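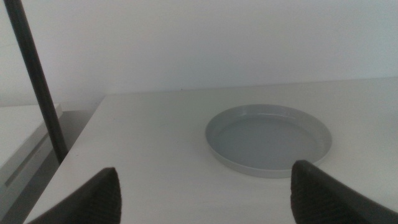

Round, shallow tray in gray, on a white tabletop.

About Coscombe

Coscombe Table Rental rents plates, bowls, trays, glasses, flatware, linens and folding tables to people who are feeding more guests than their own cupboards can handle. We work out of a warehouse in Drimenholm, on the old cannery road, and we deliver within 40 miles of it. Outside that distance you are welcome to pick up and return your order yourself.

Our customers are mostly families, churches, schools, small caterers and offices. Weddings bring in the most money in a year, but they are not most of our orders. A normal week has a retirement lunch, a funeral reception, a couple of birthdays and a school fundraiser in it. We treat all of these the same way. The dishes get counted, packed, delivered, picked up, counted again and washed.

How the business started

Coscombe opened 13 years ago as a side business of a restaurant. The restaurant had closed its banquet room and was left with a large stock of white dinner plates and no room to keep them. People in town kept calling to ask if they could borrow some. After a few months of lending them out for free and getting back fewer than went out, the owners wrote up a price list and a return form. The form was one page. The current one is still one page, with smaller type.

For the first two summers everything was stored in a garage and delivered in a station wagon. Plates went in milk crates with dish towels between them. The first piece of real equipment we bought was a hand truck, and the second was a commercial dishwasher, used, which leaked from the day it was installed until the day it was replaced.

The move to the cannery road came when we bought out the stock of Pylypenko, a party supply store that was closing after a long run downtown. That purchase is the reason we have tables at all. It also came with a punch fountain, a great many ashtrays and a set of linen napkins in a green we have never been able to match. The napkins are still in use. If you want green napkins from us, you need to have all of them come from that set, and there are 60.

The restaurant itself has since been sold. Coscombe is now owned by the people who work in it full time.

What we carry

Dinnerware. We keep three lines. The plain white is the original restaurant plate, a heavy rolled-edge china that survives nearly anything. The ivory is lighter and has a thin raised rim, and it is what most wedding customers choose. The third line is Plasada, our name for the mixed-color stoneware we put together over several years from a closed pottery outlet. Plasada pieces don't match exactly and are not supposed to. We pack them so that each table gets a spread of colors, unless you ask for something else.

Serving pieces. Platters, trays, covered dishes, bread baskets, pitchers, gravy boats and cake stands. These are rented by the piece. Customers tend to forget about serving pieces until the last few days, and that is when we are most likely to be short. It helps to put them on the first order, even if you end up dropping some later.

Glasses. Water, wine, juice and a short tumbler that works for almost everything. We also have coffee cups and saucers. We don't have champagne flutes anymore. They broke in the racks, they broke in the truck, and we got tired of billing people for them.

Flatware. Two patterns, one plain and one with a line around the handle. Both come with teaspoons, soup spoons, and large and small forks and knives. Steak knives are a separate item.

Linens. Tablecloths for round and long tables, napkins, and runners in a few colors. Please don't wash our linens. Shake them out and put them in the bag. Candle wax and red wine are both things we can usually handle, and wax is easier for us if you leave it alone.

Tables and chairs. Folding tables, long and round, and white folding chairs. We do not rent tents, heaters, dance floors or sound equipment. We can tell you who does.

How an order works

You can order by phone, by email or at the counter. There is no online checkout. We tried one, and people ordered dinner plates for a hundred guests and no forks. When you call, we go through the meal with you from the start and write down what each course needs. It takes ten minutes or so and it's easier on everybody.

Once the list is set, we send you a quote with the delivery charge on it. A deposit holds the order. You can change the counts up to five days ahead without a fee. After that we can often add things, but we can't take things off, as they have already been pulled from the shelf and packed.

Delivery is to the ground floor, at the door or in the garage. If you need it brought upstairs or carried across a field, tell us when you order so we can send a second person. We have been surprised by a few fields.

Dishes arrive clean and wrapped, ready for the table. When you're done, scrape them and put them back in the same crates. You don't need to wash them. Some customers do anyway, out of habit, and we wash them again regardless.

Lost and broken pieces

Things break, and we expect it. Every order includes a small allowance for breakage, and most customers stay inside it. Past that, we charge what it costs us to replace the piece. We don't add a handling fee. The replacement price for each item is printed on your quote, so you can see it before the party and not after.

The item we lose most is the teaspoon. They go out with the trash, mostly, stuck under paper napkins. Please check the bags before you tie them. If you find one of ours a week or a year later, bring it back and we will refund what you paid for it. People do this more often than you might think.

Washing and storage

All washing is done at the warehouse. Dishes come in at one end of the building and clean stock is kept at the other, with a wall between the two. Plates are checked by hand for chips after they dry. Anything chipped on the rim is pulled and doesn't go out again. Small marks on the underside are left alone.

Chipped plates go in the bins by the front door. They are free. Gardeners take them for the bottoms of pots, and the high school art room takes a load every fall for mosaics -- if you want some, come before September.

Glasses are stored upside down in closed racks. Linens are pressed the day before they leave us, so if you pick up early, hang the tablecloths over something and don't leave them folded in the car.

Who works here

Coscombe is a small company. There is a full-time crew that handles orders, packing and the trucks, and a seasonal crew that mostly washes and counts. Several of the full-time people started on the seasonal crew in high school. Everyone who works here learns to pack a crate before learning anything else, and everyone takes a turn on the phone.

We hire for the summer in the spring. Applicants need to be able to lift a full crate of plates, stand for a long shift and show up on weekends. Experience is not needed. Drivers need a clean license and should be comfortable backing a box truck down a narrow driveway. The pay is posted at the counter and is the same for everyone in the same job.

In the community

We lend dishes without charge for funeral meals in Drimenholm. There is no form for this beyond the usual count sheet. Call and tell us how many people you expect, and we will bring what you need. We only ask that you call before noon for a next-day delivery.

Schools and nonprofit groups get a reduced rate on weekdays. The library's summer supper, held every July, has used our plates since our first year.

Hours and location

The counter is open Tuesday through Saturday, mornings and afternoons, with a break for lunch. On Mondays we are in the building counting returns and may not hear the bell. Leave a message and we will call you back the same day.

The entrance is on the side of the building that faces the tracks, under the blue awning. The front doors on the road are for the loading crew only. Parking is free, and there is space to back up a trailer if you are collecting tables. Bring straps. We have blankets you can borrow, but our straps stay on our trucks.

If you want to look at the dinnerware before choosing, there is a shelf of samples to the left of the counter with one full place setting from each line. You can take a setting home for two days to see it on your own table. Please leave a phone number with us when you do.

Page last updated 03/03/2024.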